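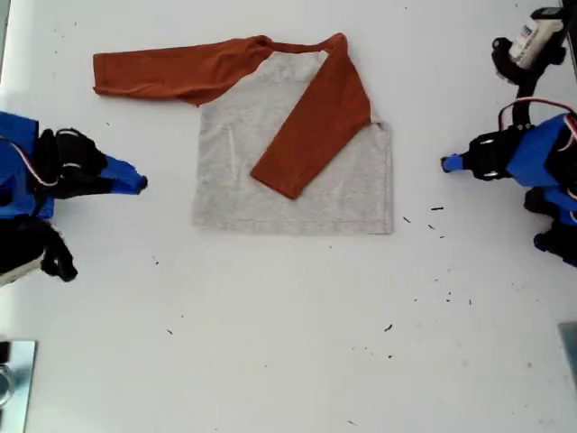
Why would a cider maker from Nagano spend 40 hours travelling to a trade fair in Plirkham?

To sell cider, and to look at other people's presses. Tomomi Sugawara managed both before lunch on the Saturday, then spent the afternoon in a queue for a sausage roll.

The Plirkham Cider and Orchard Fair has been calling itself international for years, on the strength of one Belgian with a corking machine. This time the claim stood up. Eight countries took stands in the old cattle hall, and 1441 trade visitors came through the door, a figure the organisers printed on a banner so promptly that one suspects the banner came first.

Most of the crowd was there for machinery. Pledora, whose belt presses already squeeze a good share of the county's apples, had brought a new one the length of a bus. It was demonstrated every hour with the same crate of Bramleys, which by mid-afternoon had seen better days. Opposite, Fluneditz was showing a bottle washer that uses less water than its old model and makes a noise like a goose in a dustbin. The sales team wore ear defenders and answered questions by writing on a pad.

Sotiris Margaritis, who sells oak casks and has opinions about steel tanks, was parked between two steel tank firms. "I asked for a corner," he said. "They gave me a hostage situation." He took orders all the same, mainly from small makers who had come in for a tank and got talking.

The tasting room was upstairs, past 2 fire doors and a display about canker. Sugawara's dry cider, made from Fuji apples, was gone by eleven. A judge from Herefordshire called it "very clean", which in Herefordshire can go either way. She has been asked back, and says she will come if somebody does something about the sausage rolls.

Next year's stand bookings open in August.

Comments (8) | Shares (40)
Print this article | E-mail to a friend
Contact us | Copyright notice | Back to top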